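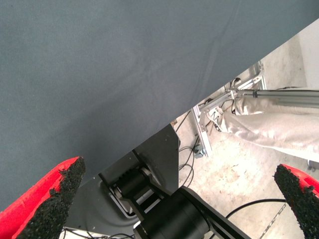 The gray-blue cloth, with a few soft creases.

New cloth for the Hirniden workroom

Many of you have asked me what will happen with the old table covers, so I write it down for everybody. We have changed them. The green ones served us for a very long time, and I was fond of them, but after so many washes they had become thin in the middle and the hems were opening again each month. In September we ordered a gray-blue cloth from Dhillon, 62 inches wide, and we are now using it for all the large covers.

The choice of color took longer than I expected. Ritu Bhardwaj wanted a cream, and I understand her, because cream makes a room look friendly. Heriberto Huanca was for dark brown. He said that brown forgives everything, and he is the person who does most of the washing, so we listened to him with respect. At the end we laid the samples side by side on a chair by the window and looked at them in the morning and again at 10, when the sun comes around the building. The gray-blue was the one that all of us could live with.

It is a cloth with very fine lines in the weave. You notice them only when you are near, but they are useful when you cut or fold, as the eye can follow one line from one end to the other. I have also seen that it shows small pale specks and lint. A soft clothes brush takes most of it away. Please do not use the sticky roller from the drawer, it leaves something on the fibers and then the dust comes back faster.

About the folding I have one request. Until now each of us folded in his own way, and on the shelf we had covers of five different sizes, although they were cut the same. Please lay the cloth out flat first, with the long edge straight in front of you, and smooth it with the palm from the middle to the outside. Fold it in half the long way, then again, and after this roll it loosely around one of the cardboard tubes. Tarun Dixit has brought enough tubes and they stand behind the door. 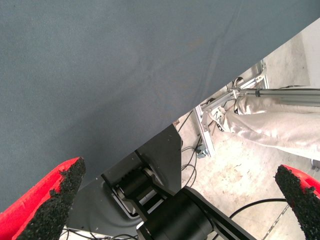 Soft wrinkles are not a problem and you do not need to iron them. They go out alone when the cloth has been lying for some hours. A hard crease is another matter, and it stays until the next wash – this is the reason for the tubes. If you find a smudge, rub it with a damp cloth and a little of the Noko soap, and always in the direction of the lines. With the stronger spots, put the cover in the basket and write a small note where the spot is. Heriberto can then treat it before it goes in the machine.

The washing is at low temperature and with a spin of 1,000, not 1,600. I made this mistake myself with the first piece and it needed two evenings under books to become flat again.

The old green covers are not thrown away. Savita Thakur is cutting the good parts into bags for the thread and buttons, and the rest will be cleaning rags. If you would like a piece for home, tell her soon. She has also kept the long strips from the new cloth and thinks they can be ties for the aprons.

One cover still has to be hemmed. Vinzenz Camenzind has offered his machine, but he needs a person to hold the heavy end while he sews. It should take one afternoon, and there will be coffee.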